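Section 3: Wiping the Board Clean

Now for the satisfying part! A good wipe takes under a minute, and a board that gets one every day stays bright for years. These steps work for any framed dry-erase board in the Cerkby classroom kit.

1. Lay the board flat on a table. Corner caps should sit level, with no rocking.

2. Let fresh ink dry for 3 seconds or so before you touch it.

3. Hold the eraser by its sides, felt down, and start at the top edge of the writing.

4. Pull toward you in straight, overlapping strokes. Go easy! Light pressure lifts more ink than scrubbing does.

5. Finish with one long pass along the frame, where dust loves to hide.

Note: Old marks being stubborn? Trace over them with a fresh dry-erase marker, then wipe right away. Bujar Papadopoulos in our Haldane workshop swears by this trick, and it's a joy to watch.

Caution: Never use steel wool or scouring powder on the writing surface.

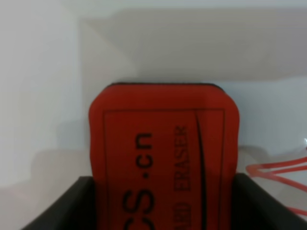
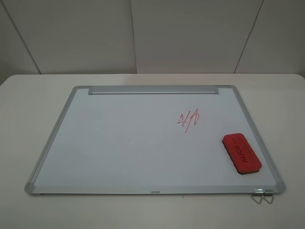 Fig. 3. Red board eraser, close up (first) and on the board with a little red marker writing (second).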